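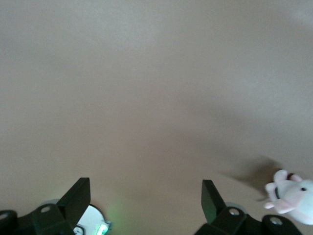
How often should you clear a table completely?
Once a week is plenty for most homes, with a quick wipe after meals in between.

I came to this late, I'll admit. For years our kitchen table in Hamdy was where everything landed: post, keys, a bag of onions, the thing I was going to return to the shop in April and never did. We ate at one end of it with our elbows tucked in like passengers on a budget flight. Then we moved to the flat on Gudine Road, I unpacked the table first, and for one glorious evening it had absolutely nothing on it. I made a cup of tea and just sat there looking at it (my family thought I was ill).

So now I have a routine, and I'm a bit evangelical about it. Everything comes off, even the fruit bowl. It all goes on the floor, where it looks so awful that I can't leave it there. Then I go over the top with a damp cloth and a tiny squirt of washing-up liquid, rinse the cloth, go over it again and dry it with an old tea towel. The whole business takes me 5 minutes, or 2 if I skip the drying, and I always regret skipping the drying because of the smears!

I did try the fancy stuff. Driris do a table balm that smells of oranges and costs more than my lunch, and it left a film that grabbed every crumb in the building. The plain cloths from Detine are much better, and I've washed mine so often they've gone a sort of porridge colour.

The hard part is what goes back. My rule is that a thing has to earn its spot by being used at the table, so the salt stays and the phone charger goes. Letters live in a tray by the door now. The fruit bowl is still under discussion. I like it in the middle, everyone else wants it on the worktop, and for the moment it moves back and forth depending on who got up first.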